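3.2 Material und Sortieraufgabe

Die Erhebung umfasste 972 Sortierdurchgänge mit Kindern im Vorschulalter. Jedes Kind bearbeitete zunächst die Farbaufgabe, danach die Formaufgabe. Die Reihenfolge der Vorlagen folgte dem Schema von Lombardi und wurde zwischen den Gruppen Lusska und Ternari ausgetauscht. Durchgänge mit einer Latenz unter 200 ms gingen nicht in die Auswertung ein.

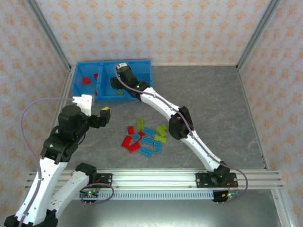
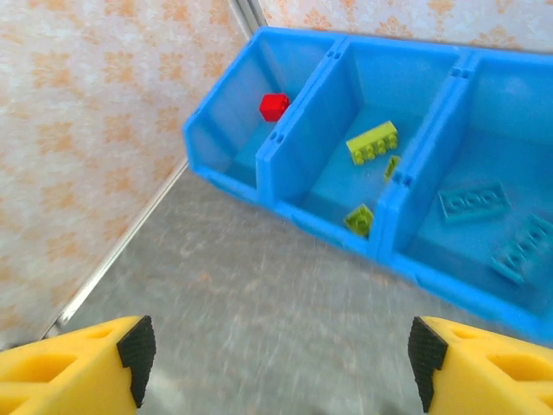
Abb. 4: Blauer Kunststoffbehälter mit Fachunterteilung und roten Spielbausteinen (oben); linkes Fach mit rotem Baustein (unten).

Die Kategorisierungsleistung wurde als Anteil regelkonformer Ablagen je Block bestimmt. Ein Block galt als bestanden, wenn mindestens 70 Prozent der Ablagen der zuletzt genannten Regel entsprachen. Perseverationsfehler wurden getrennt kodiert, sofern das Kind nach dem Regelwechsel weiterhin nach Farbe ablegte. Als Ablage zählte ausschließlich ein Stein, der wie der rote Baustein in Abb. 4 (unten) vollständig innerhalb eines Fachs lag; auf der Trennwand aufliegende Steine wurden als ungültig gewertet. Die Übereinstimmung der beiden Kodierenden wurde über Cohens Kappa geprüft, strittige Fälle entschied eine dritte Person.

Die mittlere Latenz nach dem Regelwechsel betrug in der Gruppe Lusska 1.134 ms. Der Vergleich mit der Gruppe Ternari erfolgt in Abschnitt 4.1.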